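We use cookies to remember your language and your place in the guide. Accept | Manage settings

Plora Home Desk Guide
August 2020
By the Plora guides desk

Section 6. Setting up against a wall

By now the tabletop is level and the feet are locked, so you've reached the fun part! A plain wall and a clear white top make a wonderfully calm place to work, and most of what follows is small stuff that pays off every single day. Give yourself an afternoon if you can.

6.1 Bringing the table to the wall

1. Wipe the wall and the back edge of the tabletop with a barely damp cloth. Let both dry fully.
2. With one person at each end, lift the table (please don't drag it) until the back edge just touches the wall.
3. Look along the join from one side. You want a thin, even line all the way across. If the gap opens up toward one end, turn the foot at that end a quarter turn and look again.
4. Press down on each front corner. Any rocking means a foot has lifted. Go back to 5.4.

Note: Fresh paint needs longer than you think. Wait until it has cured, or the edge will pull a strip off with it the first time you move the table.

6.2 Adding a side shelf

A low shelf next to the table is our favorite addition by a mile. It takes the laptop off the main surface, and suddenly you have the whole top to spread out on. The Lellitz in light wood looks lovely beside white, but any sturdy shelf will do.

1. Stand the shelf at the left or right end of the table. Left-handed users often like it on the right - try both before you decide.
2. Leave enough of a gap to get your hand down between the two pieces. You'll be glad of it when a pen rolls off.
3. Set the laptop on the shelf and open it. Sit down, then turn it until you can read the screen without twisting your neck.
4. Tilt the screen back a little at a time until the glare from the window or ceiling light is gone.

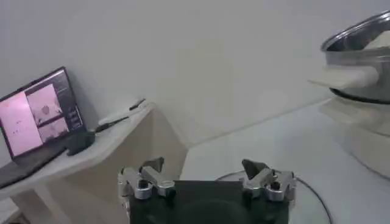
Caution: Keep the laptop's feet fully on the shelf, and never let it hang over a corner. The Wanstead shelf is rated for 400 pounds when anchored, but a rating won't help a laptop that gets caught by a sleeve.

6.3 Cables

Cables love a pale surface, and every one of them shows. Take 2 minutes here and the whole room looks better.

1. Run each cable out once along the tabletop before you fix anything down.
2. Gather the spare length into a wide, relaxed loop. Tight coils kink the wire near the plug.
3. Hold the loop with a Usmani soft tie, snug but still able to slide.
4. Lead the end over the side of the table and down to the outlet, well clear of chair wheels.

Caution: Do not pinch a cable between the table and the wall.

6.4 Keeping the top bright

Matte white forgives dust and shows coffee. Dry cloth for the first, warm water and a drop of dish soap for the second, and skip scouring pads altogether. If a mark stays put, see Section 9, Stains.

Check the feet again in November, when the heating has been on for a bit and floors tend to shift.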